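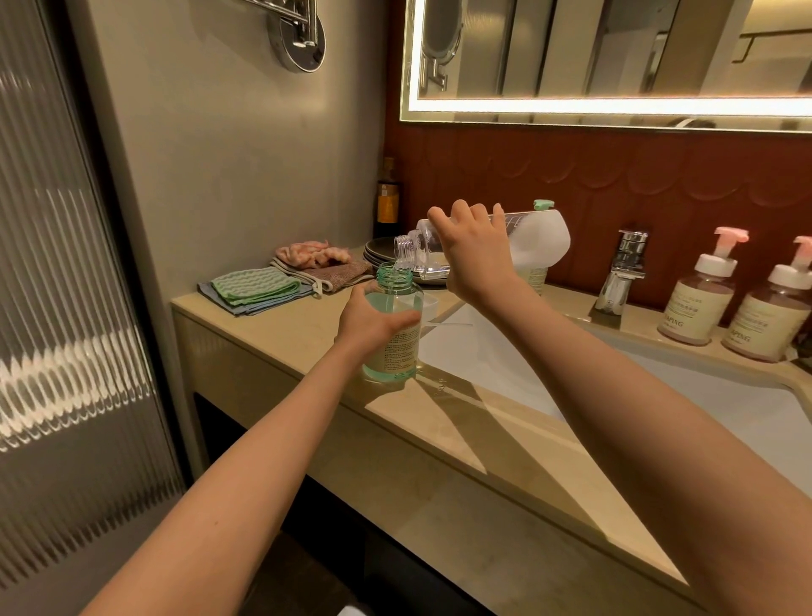 September, 3 in the afternoon, Dostum cell

Right, the gripper pads on the Dostum arm have started skidding again, so today was a clean-and-regrease day and I'm writing it up while my hands still smell of solvent. Counter was at 3962 cycles when I stopped it. Last time I let it go a good bit longer than that and ended up with a tray of parts on the floor, so I'm quite pleased with myself for catching it early!

Power off at the wall, air off, then wait for the gauge to drop before touching the jaws (yes, Chang-ho, I did wait). Pads came off easily apart from the inner left one, where the screw head is nearly gone. I got it out with the rubber band trick but it won't survive another go. New screws are on the Kinyua order, and if they turn up while I'm away please just swap the whole set.

Decanting first, before anything else. The big bottle is hopeless to use at the arm, you can't aim it and it glugs, so fill a small one and take that across. Pour it over by the sink, big bottle tilted low and a thin stream, and keep hold of the little one because it tips over if you so much as look at it. Don't fill right up to the neck or it comes up over your fingers when you put the cap on. And label it!! Gemma found an unmarked one behind the controller last month and we had to bin the lot.

Pads: wipe, leave, wipe again with a fresh cloth. The grey film is mostly dust off the Istevon trays, and it looks worse than it is. I went over each pad twice and the grip came back straight away on the bench test, 9 picks out of 9 with the heavy blank. Rails got the usual smear of grease and a slow run end to end by hand. There's a slight catch near the far stop that I don't remember from before. Couldn't see anything on the rail itself, so could be the cable chain rubbing. Not chased it yet.

Put it all back, air on, homed it, and it faulted. Twice! Took me far too long to spot that I'd left the jaw sensor plug hanging. Pushed it in, homed fine, taught position still good to the eye.

Ran a batch of 770 afterwards at the slower speed and had 3 drops, all from the same corner of the tray. That smells like the tray and not the pads to me. Gemma says the Prorkesgate lot have shims for exactly this, so she's going to ask.

Still to do: full speed run, look at that cable chain, more cloths.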